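Six months with the arms at Mastarstead

Dec 21, 2019

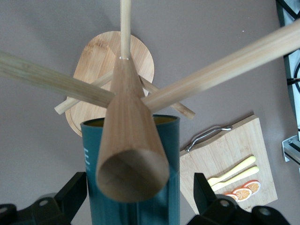 I said in August that I would write something about the robots at work once I had lived with them for a while, and then I didn't, so I am doing it on the first Saturday of the holiday.

For anyone new, I work at Mastarstead, on the kitchenware side. We take in returned and sample goods for the shops, check them, put sets back together and send them out again. Mug stands, canisters, boards, cutlery, children's play food, whatever comes in. Until this summer all of it was done by hand at long benches. Now we have three arms, supplied by a firm called Arain, and the benches are down to one row at the back.

The first thing that changed was the noise. The old room had a radio and a lot of talking. The arms are not loud, but the fans in the cabinets run all day and you have to raise your voice over them. We moved the radio to the packing end and most of the talking went with it.

The second thing was the jobs. There were 11 of us on the benches and there are still 11 of us on the payroll, which is what we were promised in the spring meeting, and I want to say that clearly as there were rumours. What we do is different. Four people still pack. Two went over to Toltinar, the other site, and say they prefer it. The rest of us look after the arms, and that mostly means setting out the table, showing the arm a task over and over with the hand controls, and writing down what went wrong.

I was not keen on the hand controls. My shoulder aches by the afternoon and you have to concentrate in a way you never did on the bench, where your hands got on with it while you thought about dinner. Valentin Masson, who runs our shift, agreed to swap us over every hour after enough of us complained. It used to be every two. That has helped more than the new chairs did.

The stands are the awkward items. A person picks one up by whatever bit is nearest and never thinks about it. For the arm you have to decide where it should take hold, which way up the thing should be, and how to come in without a peg catching on whatever is next to it. I have spent whole mornings on that. Boards are awkward too, being flat, and butter knives are worse. Canisters are easy and everybody wants the canister days.

Our target for the week before the break was 2000 items through the arms and we did 2538. There was cake. I was pleased, but a fair share of those were canisters.

Pay is the part that is not settled. We are still on the bench rate, and I think showing a machine how to do your job is a different job from doing it. Takard, up the road, has a separate grade for it. We have asked for the same and have been told we will hear in the new year.

My own view has shifted a bit. I don't miss the lifting. I do miss finishing things, as on the bench you had a stack of boxes at the end of the day with your initials on them. Now I have a sheet of notes and somebody else has the boxes.

We are back on the second Monday of the month, and the first job is clearing the shelf of stands that were left over.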